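Tambunan Community Help > Home and Workspace

Best way to clear small stuff off a dark desk and keep it clear?
Posted by Mekdes Assefa
Viewed 1263 times

I have a dark grey desk against a charcoal wall in the room I use for work. The wall has that mottled cement look and there is a thin light strip running along it. I like the room, but the desk collects small things and I can't seem to settle where they should live. Each time I clear it they come back within a couple of days.

I'm not talking about a big mess. It's a handful of items that don't belong together: a pale teal oval thing, a flat corgi cutout in orange and white, something with a streaky blue-grey and white cover, and a bundle of white paper with a blue band across it. 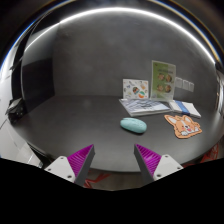

I tried a drawer tray from Ruketach and it was too shallow for the papers. I also tried putting everything in one box, but then I had to empty the box whenever I wanted one thing out of it. I would rather not drill into the wall. My budget is up to 20 dollars. I rent, so anything sticky has to come off again.

Second part, if anyone knows: what do you clean a dark grey top with? Every wipe leaves streaks, and the light makes them show.

3 replies

deskside_lou
Sort by shape before you buy anything. You have flat things and one thing that isn't flat. The papers and the one with the streaky cover can stand upright in a plain magazine file at the end of the desk, spine out. That takes up a strip a few inches wide. Keep the banded bundle in front so you can pull it without moving the rest.

The teal one can go in a small dish or a shallow bowl. One dish only. When it's full, something has to leave.

For the corgi, I'd use a small card stand, the kind sold for place cards. If it's too thick for that, a bit of removable putty on the back will hold it to the side of the magazine file. Test the putty on a corner first. I would not put it on a rough wall, it doesn't grip well and can leave an oily spot.

For streaks: damp microfiber cloth, plain water, then a second dry cloth right away. If there's grease, one drop of dish soap in a bowl of warm water, then wipe again with clean water. Skip furniture polish on matte surfaces. Change the cloth when it feels slimy.

Plurkano
get a desk with a drawer

member3142
Agree with the magazine file. I used a Fasance one for a year and it tipped over when it was half empty, so put the heaviest thing at the back or set a flat stone in the bottom. I'd also go through the paper before filing it. Half of mine was old mail and went straight in the recycling.

On the streaks, check whether your cloth has been washed with fabric softener. Mine had, and it smeared every time until I bought new ones.

Mekdes Assefa
Thanks, both. The cloths have been through softener, so that may be the whole problem. I'll pick up a magazine file on Tuesday and try the card stand for the corgi.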